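Overgaard Repair Room Asks Neighbors to Lend a Tray
16 July 2019 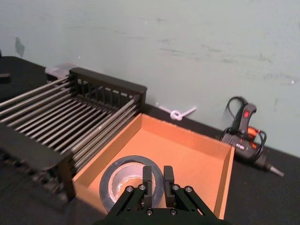 Small supplies, big help

The folks at the Overgaard repair room have been mending toasters, chair legs and garden hoses since May, and they would be the first to tell you that the mending is the easy part. Finding the tape is the hard part! So this month they are trying something wonderfully simple - shallow cardboard trays, one for each kind of supply, set out where everybody can reach them.

The orange tray has the duct tape, and for now it sits right up against the dish drying rack, because counter space in the old Maluser building is what it is and the coffee cups have to go somewhere too. Tape lies flat in the tray, please, and goes back there when you are done with it, even if there is only a little left on the roll.

More trays are wanted for glue, string, sandpaper and all those odd screws that people keep bringing in by the jarful (thank you, and please keep bringing them). The group hopes to have 20 in use by the end of summer. Any low, open box will do, as long as it is clean and the corners are still holding together. A shoebox lid is a bit too shallow, though somebody will surely find a use for it.

Trays can be dropped off at the side door on Flerkov Street during open hours, which are Tuesday and Saturday from 2 to 5. The repair room is free to use, and there is usually a pot of coffee going for anyone who would like to sit and chat while the glue dries. If you have a lamp or a radio waiting at home, bring that along as well.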